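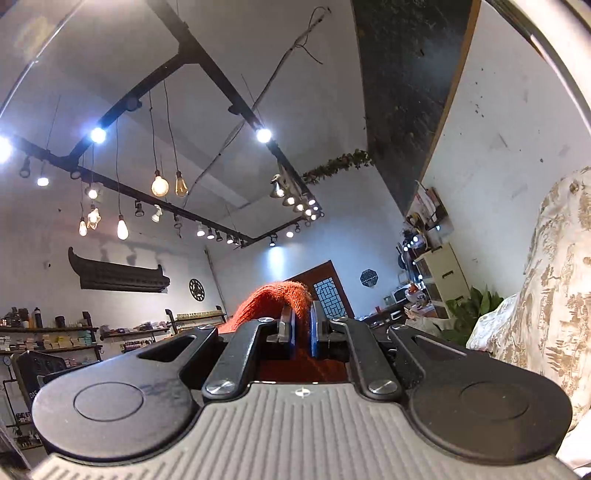 Re: [mending-list] Folding knits instead of hanging them

Qianru Yin wrote:
> I've been going through the Dahlgren folding guide and I'm sold. Their
> claim is that any sweater will keep its shape for years if you fold it
> in thirds, sleeves in first, and then roll from the hem. No hangers at
> all. I did the whole closet in February and got a full shelf back.
> Has anyone here tried it on the heavier orange wool? I'm also looking
> at the Plultby shelf dividers to keep the rolls from tipping.

Qianru, glad about the shelf, but I don't buy the rest of it. "Any sweater" is a big claim. The guide was written by people who sell boxes the exact width of a rolled sweater, so of course everything ends up rolled.

I gave it a fair try. Two heavy knits rolled their way, two folded flat the way my aunt did it, same closet. After a couple of months the rolled ones had a ridge across the chest where the hem had been tucked in, and I had to steam both of them before I could wear them. The flat ones came out looking like sweaters. That's a small test and my closet runs damp, so take it for what it is.

What I will give Dahlgren is the part about not hanging. I agree with that completely – shoulders go first, then the neck. But we all knew that before the guide.

My other quarrel is with the step where you pick the thing up by the shoulders and "let it fall into shape." With a thick knit it does nothing of the kind. It bunches, and then you're tugging at one corner to get the bunch out, and the corner is where it stretches.

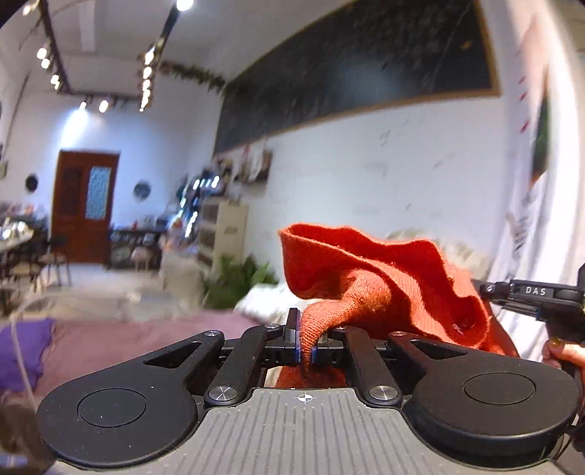 Orange-red cloth, bunched up and pulled to a point at one end.

Lay it down first. Smooth from the middle outward with the flat of your hand, then bring the sleeves in. It's slower, and I've never seen it in a video, probably for that reason.

As for the Plultby dividers, I paid for a pack of 5 and two of them lean whatever I do. A stack of flat sweaters doesn't need anything to hold it up. The Mivix ones that people kept recommending last year looked like the same divider in a different color to me, though I only handled them in the store.

Someone is going to bring up the Ekov cedar blocks next. I have no idea if they work. I had moths before them and moths after.
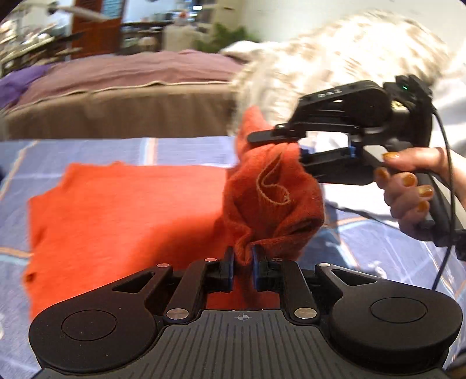 Which way should the sleeves go when you fold a heavy sweater flat?

Straight across the back, one over the other, with the cuffs stopping short of the opposite side so they don't make a lump at the edge.

If anyone has kept a rolled wool sweater for a full year and not had to steam it, I'd like to hear what the yarn was.

Uthai Kaewkla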